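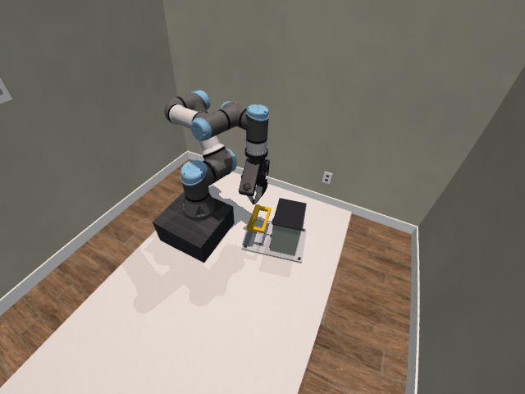

Robot arm on its pedestal, simulated room

Dear Frøydis,

September was a good month for the Kvam coaching program, and thank you again for your patience with our late start. We have now held 111 one-to-one sessions with new team leaders at Peltmont, and most of them have asked to keep going into winter, so I'm delighted!

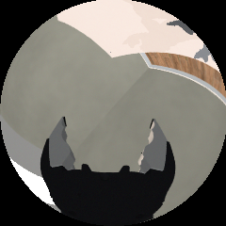 The group workshops have been slower – two had to be moved when shifts changed – but Diltadow has offered us its training room for the makeup dates. We have 1180 dollars left for workbooks, and I'd love to spend it before the year ends.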